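Spirits & Liqueurs > New releases and bottlings
Thread: Clodach second batch, worth the bother?

tarek_ragab wrote:
Picked up bottle 352 of 517 of the new Clodach gin-cask whiskey yesterday. It cost £57, up from a price I had already complained about. Nose is pears and a cupboard someone once kept cloves in. Palate is thinner than the first batch. Anyone else opened theirs? 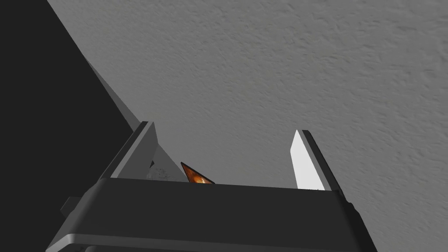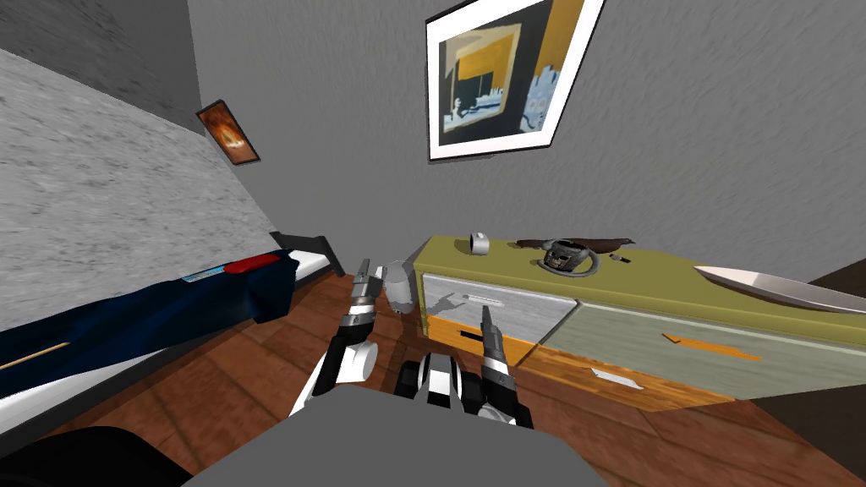

I gave it a drop of water and it got politer, but no more interesting. The finish is short enough that I went back to check I'd swallowed.

ilham.y wrote:
Disagree completely. Mine needed two days open and then it woke up. Lots of orange peel, a bit of toast. First batch was all elbows if you ask me.

tarek_ragab wrote:
I liked the elbows.

Lamrani_T wrote:
What strength did they put it out at this time? My label says 46 and I'm sure the first was higher. That would account for thin.

ilham.y wrote:
First was 48. Two points doesn't turn a whiskey into squash.

Lamrani_T wrote:
It does if you drink it the way Tarek pours it, with half the kitchen tap.

ashtonwaaka wrote:
Didn't get one. Was in the queue on the Satgate site, got to the payment page, and was then told my basket was empty. My basket and I have been through a lot together and I felt that keenly. If anyone is thinking of selling on, please don't say so here, I'll only be tempted.

naima_s wrote:
Ashton, try ringing the shop. They held some back in January for people whose orders fell over, though whether any are left I couldn't tell you.

On the whiskey: I'm between the two camps. Better nose than the first, worse everything after. I had it next to the Talora port finish, which is cheaper and comes in a bottle so ugly you have to decant it, and I know which one I'd finish first.

ilham.y wrote:
The Talora is jam. Nice jam, but jam.

naima_s wrote:
Some of us like jam, Ilham.

tarek_ragab wrote:
Update, third evening. It has come on a bit. There's some orange in there now. I'm not saying Ilham was right, I'm saying the bottle was late.

ilham.y wrote:
I'll take it.

ashtonwaaka wrote:
Rang the shop. On the waiting list, behind two other people. Does anyone know if the Talora is still in stock?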